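Grurport Neighbors Help Board
Home and Repairs > Walls and Painting

White wall turned yellow in patches after painting, what did I do wrong?

Posted by Etelka Lakatos
Monday, December 5, 2022

Hello everybody. I moved to Grurport in September and I am painting my small back room by myself. It is the first time I paint anything bigger than a chair. I ask for your patience with my English and also with my painting.

The room had an old beige color. I washed the walls with warm water and a little dish soap, I waited until the next day, and then I painted two coats of plain white paint for interior walls. The paint is water-based. I left four hours between the coats, as the can says. After the first coat it looked not bad. After the second coat I was very happy and I went to bed.

In the morning there were yellow-brown patches on the wall beside the window. They are not on the surface like dirt, because I tried to wipe them with a damp cloth and nothing came off. They seem to be inside of the paint. The other three walls stayed clean and even, and I am satisfied with them.

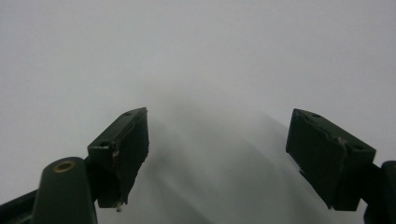 My neighbor says that I must only put a third coat and it will cover. My brother says by telephone that it is water coming from outside and I should open the wall. These two opinions are very far from each other, also in price. The room is on the ground floor. The person who lived before me smoked, this I know from the smell of the cupboards.

What I would like to know:

Is a third coat enough, or will the patches come again?
How can I find out if there is water, without opening anything?
Must I remove the new paint?

I have still half a can of the white paint, one roller, and a small brush. I can spend some money but I would prefer not to call a company before I understand what the problem is. Thank you very much in advance.

6 people found this useful

Ieuan Landeg

Had the same in my hallway. Third coat, done. Don't overthink it.

2 people found this useful

Nafula Simiyu

I am sorry to disagree with Ieuan, but I would not put the third coat yet. I have repaired the walls of two apartments and I made this mistake in the first one. I painted four coats over a brown stain and it came through each of them. Water-based paint has water in it, and this water dissolves the old stain and pulls it up to the surface while the paint dries. For this reason your patches appeared during the night and not at once.

From what you write, I think of two possible causes. The first is smoke. Nicotine makes exactly such a yellow-brown color and it goes deep into old paint. Normally it is on all the walls, but it can be much stronger at one place, for example if the person always sat near the window to smoke. The second is an old or a new water leak around the window. Both need the same primer in the end, but with water you must first stop the water.

I would go in this order.

1. Take a pencil and draw a thin line around each patch. Write the date next to it, small. Wait for one week, if possible a week with rain. If the patch grows over the line, there is moisture coming.

2. Tape a piece of clear plastic, the size of a school notebook, flat over one of the patches. Close all four sides well. Look at it after two days. Drops on the side of the wall mean that the moisture is in the wall. Drops on the side of the room mean only that the air in your room is humid, and you should open the window more often.

3. Do the small preparation work on a table and not on the floor. I am speaking about stirring, pouring, cutting the tape and so on. I lay a flat board with a wooden border on the table, and the things which like to roll away I put in a shallow container. My back has thanked me for this.

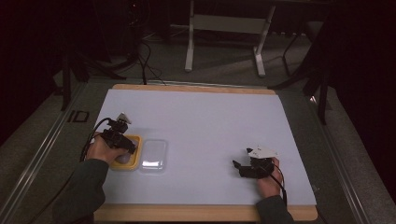
4. If the wall is dry, wash the patches again, this time with sugar soap or another degreasing cleaner for walls. Rinse with clean water. Let it dry until the next day.

5. Put one coat of stain-blocking primer. It must say on the can that it blocks stains; an ordinary primer does not help. The ones based on shellac or on oil work best but they smell strongly, so open the window and do not sleep in the room that night. Paint the whole wall from corner to corner, otherwise you will see the edges later.

6. When the primer is dry, paint your white on top. You do not have to remove the new paint if it holds well.

If the pencil test shows that the patch is growing, please stop and look at the outside first. Very often it is only the old sealant around the window frame, and this you can replace by yourself on a dry day.

Emrys Yorath

Agree with the above about the primer. One thing to add: throw away the roller sleeve after an oil or shellac primer. Cleaning it costs more in solvent than a new one. Also check the gutter over that window if you have one. Mine was full of leaves and the wall below it looked like tea.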